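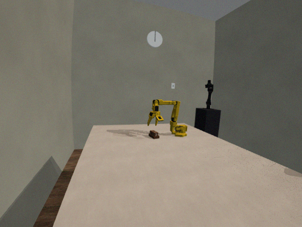
## Sunday, August 13, 2023 - Boltano session, vocal + mix notes

In at the studio late morning, Lavanya already warming up. Single is still called "Besdale" for now. She wants to change it, label doesn't.

**Vocals**

- Lead: 3 full takes of verse 1, then we dropped the key a half step. Should have done that in April when the demo went round. Chorus sits much better, she's not pushing on the top note any more.
- Keep: take 2 for the verses, take 5 for chorus 1, last chorus from take 6 all the way through incl. the crack on "harbor". DON'T tune the crack.
- Doubles only on chorus 2 and 3. Tried them on 1, gives the game away too early.
- Whisper track under the bridge, very low. Wouter hates it. Leaving it muted in the session, not deleted.
- Headphone bleed on take 4, click clearly audible in the gaps. Binned.

**Mix**

High pass on the lead at 80. Tried going higher and she went thin as paper, back down again. Small dip at 300 on the piano, that cleared most of the mud between left hand and bass. Same dip on the acoustic did nothing useful, took it off.

Snare still wrong. It rings at 627 and once you hear it you cant un-hear it. Narrow notch helps but takes the body with it. Options are resample from the Barreto EP sessions (same kit, diffrent room) or just damp it and re-hit the two bars we loop. Would rather re-hit.

Plate on the vocal, pre-delay back to 80 ms from whatever I had before. Delay throw on last word of each chorus, 680 ms, not synced on purpose. Synced version sounded like every other record this year.
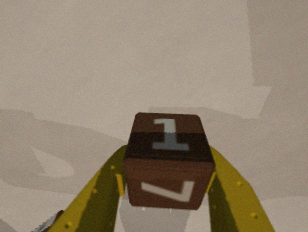
Bass: DI only for the verses, bring the amp in for the chorus. Amp track was out of phase with the DI, flipped it, low end came back straight away. Check the other songs for this!! Bet they are all the same.

Strings in the bridge are still the sampled ones. Wouter Vanhove has the parts half written for real players, two violins and a cello. He wants the B section longer by four bars so the cello can land. I think four is too many, two would do it. Bounce both, send to Lavanya, let her pick.

**Arrangement**

- Intro cut from 8 bars to 4. Much better.
- Drums out for first half of verse 2, only shaker and piano.
- End: hard stop vs. fade. Hard stop for the album, fade for the Wodidik edit, they asked for one.
- Ad libs over the outro: keep two, lose the rest. She marked them on the lyric sheet in green, sheet is in the folder by the patch bay.

**Open**

- second mix pass with fresh ears, not before lunch
- re-hit snare, borrow the shallower one if its back
- print instrumental + a cappella while the session is open
- ask Wouter for tempo map, strings drift against the click from bridge onwards
- backup drive 2 is nearly full, move the old Barreto stems off
- title. Lavanya Alva to call the label herself, I'm staying out of it

Rough bounce is in the shared folder, v7. Ignore v6, has the wrong chorus comp in it.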